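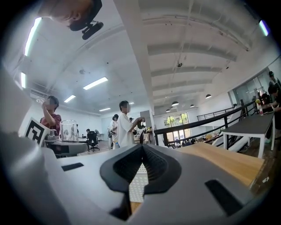
**Senyo Asamoah**

The case against the full-width touchscreen in cars is usually made on grounds of safety, and I agree with it. My complaint is narrower. I think the loss of the physical heater control has made cars worse to own, worse to repair and harder to sell on, and I think the trade has been slow to admit how much of that cost is passed to the second and third owner.

I spent most of my working life on the parts side, latterly for a supplier in Lernevham that made blower resistors, blend door motors and control heads. A control head is the panel with the temperature knob on it. In the older form it contained a cable or a potentiometer, a rotary switch for the fan, a couple of bulbs and a plug. It could be removed with a screwdriver and a trim tool. When the fan stopped working on all speeds but the highest, any competent garage knew what had happened before the bonnet was up.

The replacement arrangement is as follows. The driver touches a picture of a fan. The display unit registers the touch and sends a message over the vehicle network to a body controller, which passes a request to the climate module, which drives the blower. Each stage is cheap and each is reliable by itself. Taken together they form a long chain for a short job, and the first link in it is the most expensive component in the cabin.

The usual defence is that a single display costs less to build than a panel of switches. For the maker this is true, and I don't dispute the arithmetic. A switch panel needs its own tooling, its own wiring, its own stock number for each trim level and its own line on the inspection sheet. Take it away and all of that goes. A designer can also change the layout a month before launch without troubling the toolmaker. If I ran a car plant I would be tempted too.

But the saving is made once, at the factory, and the cost is met over the life of the car. Consider an ordinary fault. A display develops a dead band along its lower edge, at the age of six or seven years, outside any warranty. On most current layouts the lower edge is where the climate controls are drawn. The car runs, steers and stops. The owner can't demist the windscreen. In the old car, that fault would have meant a radio that was awkward to use.

Ragnvald Granström, with whom I shared an office for longer than either of us intended, used to argue that this was a question of diagnosis and that better software would settle it. His position was that a display fault could be worked around by moving the controls to a live part of the glass, or by putting them on the telephone. I have not seen a production car that does the first well. The second assumes the owner's telephone, the maker's server and the account that joins them will all be in good order on a cold morning in the car's twelfth year. Makers have a poor record of keeping servers running for cars they no longer sell.

There is then the matter of coding. A control head could be taken from a scrapped car and fitted to another of the same type. A display unit very often can't. It is matched to the car at the factory by its serial number, and a used one will start in a locked state or not start at all. The reason given is theft. Radios were stolen in large numbers once, and matching did put a stop to it, but I know of no great trade in stolen displays that are curved to fit one dashboard on one model. What matching mainly does at present is remove the used part from the market. The breaker has a shelf of good units he can't sell, and the owner is quoted for a new one.

Yaa Agyeman runs a two-bay workshop in Oron and keeps better records than most franchised dealers. She let me go through her job cards. The cheapest climate repair on the older cars was £16, for a resistor fitted while the customer waited. The dearest display replacement was £700 for the unit alone, before fitting, coding and the fee for access to the maker's portal. These are the two ends of her range and I don't offer them as averages. I would only point out that the customer came in with the same words in both cases, which were that the heater wouldn't turn on.

She also raised something I had not considered. With a mechanical panel she could road-test a car and adjust the heat as she drove, checking for a sticking blend door by feel and by ear. With a display she has to take somebody along to operate the menus, or stop in a lay-by. That adds labour to the bill and shows up nowhere in the figures that justified the design.

I should deal with the question of use, although others have covered it. A knob has a position. The hand learns where it is and how far it turns. A drawn slider has no position the hand can find, and on several cars it isn't even on the same page as it was before the last update. Voice control is put forward as the answer. İlker Tokgöz, who tested such systems for some years, told me that with the blower on full the microphones hear mostly blower, and full blower is what one asks for when the windscreen has misted. He expected this to be fixed in time. I expect so too, at further cost.

Some makers have begun to bring switches back. This should be welcomed with care, as a good number of the returned switches are switches only in shape. The Laryea estate has a handsome row of toggles beneath its screen. Behind them is one circuit board with a network connection, coded to the car. If a toggle breaks, the row is replaced, and if the row is replaced, it must be coded. The driver is better served by it and the owner is not. The Prerden hatchback, a much plainer car, has three rotary controls on separate plugs, and each can be bought by itself. I have taken them out and put them back in under 40 minutes, with cold hands and no manual.

My own proposal is modest. Heat, fan speed, screen demist and rear screen should each have a control that works when the main display is dark. Those controls should be available as separate parts, and they should function in any car of the same type without permission from a server. That makes 4 controls, and I would leave everything else to the designers. Seat massage can be buried as deep in the menus as they like.

The objection will be that buyers don't ask for this. New-car buyers largely don't. Most of them keep the car for three years, during which the display works and the warranty covers it if it fails. The people who would ask are those who buy it at seven years old, and they have no seat at the meeting where the dashboard is chosen. Type approval rules exist partly to speak for people in that position. We already require that a windscreen can be demisted within a set time when the car is new. I see no technical difficulty in requiring that the means of doing so can be repaired when it is old.

Aušra Rozīte, who edited my first article on this subject, struck out a paragraph in which I said I would not buy a car without a heater knob. She thought it read as temper. I have since changed my car, and it has one.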